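Progress Report to Gotau, August 2024
Plondbridge Manipulation Lab: Language-Directed Block Rearrangement
Prepared by Nafula Mutiso
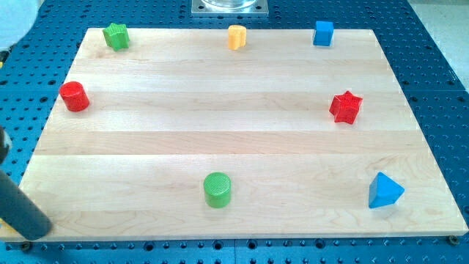 Figure 1. Maple board with the seven-block set, gripper at lower left.

Summary

We are very happy with this period. The policy we call Makori now follows typed instructions such as "push the red star next to the blue cube" well enough that we have stopped being surprised when it does the right thing. When we last wrote in April it could find the correct block most of the time and then push it somewhere unhelpful. The change came from how we label the data, and most of this report is about that.

What we changed

Until the spring, each demonstration had one instruction, written before the operator started. Zawadi Kirui suggested we let people drive the arm freely for long stretches and write the instructions afterward, by watching the recording and describing whatever short piece of it made sense. One long recording can give dozens of usable clips this way, and the wording is far more varied. People write "nudge the green one a bit left" or "get the triangle away from the star," things we never would have put on a task list.

We now have 2000 labeled clips from this process. The older method had given us 400 in a longer stretch of time, and those took more operator effort!

The block set helps too. Colors and shapes both repeat, so "the red one" is not enough when there is a red star and a red cylinder on the board, and "the star" is not enough either when there is a green one as well. The policy has to use both words. We start each run with the blocks spread out and the middle of the board open, which leaves room to push in any direction.

Results

We ran 100 test instructions with the old policy and the same 100 with the new one, from matched starting layouts. The old policy completed 41. The new one completed 78. A run counts as complete if the named block ends up where the instruction says and no other block has left the board.

Most of the remaining failures are with the triangular block, which turns when it is pushed off center and slides away along one face. Cylinders are the next hardest. The cube is close to solved.

One result we did not plan for: a person can now correct the robot while it is moving. If it heads for the wrong star, you type "no, the green one" and it usually changes course. We have only tried this informally and have no numbers yet, but it is great fun to use and we want to test it properly.

Problems

Dralla, our labeling tool, lost its connection several times and we had to redo part of one batch. It now saves after every clip. We also found that two labelers used "up" to mean opposite directions on the board. Those clips have been relabeled, and the guide now says that "up" means toward the far edge.

Next period

Test live corrections with people outside the lab.
Collect more clips with the triangular block.
Try instructions with two steps, such as lining up both cylinders and then moving the yellow block between them.
Release the labeling guide with the first part of the data.

Spending is on plan and we are not asking for any changes to the budget.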